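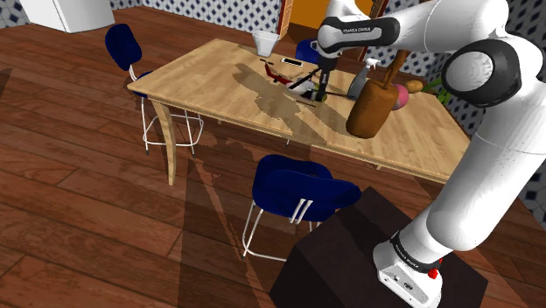 About Plusora

Plusora publishes plain accounts of floods, landslips, eruptions and the other occasions on which the ground or the weather has declined to cooperate. We started in October with one long article on the Trarnska flood and a firm plan to stop there. There are now 3,256 pages.

The site is edited by Fulvio Testa, who taught geography for 19 years and still can't pass a river without giving his opinion of its banks. He writes most of the flood pages and all of the grumpy footnotes. The rest comes from a pool of 11 regular contributors, several of whom have never agreed on how to spell Huenchumán. We use the accent. Please stop writing in.

We try to keep to a few habits. Death tolls are given with a source, and where sources disagree we print both. We don't rank disasters, whatever the search engines would like, and we don't call anything "nature's fury". The Plalov landslide page has been rewritten three times and will probably be rewritten again – the local records are a mess and so was our first attempt.

Corrections are welcome, particularly from people who were there. Send them through the contact form with the page title in the subject line. School groups may copy anything they like. Newspapers may ask first, which would make a nice change.

Page last updated Friday, March 15, 2024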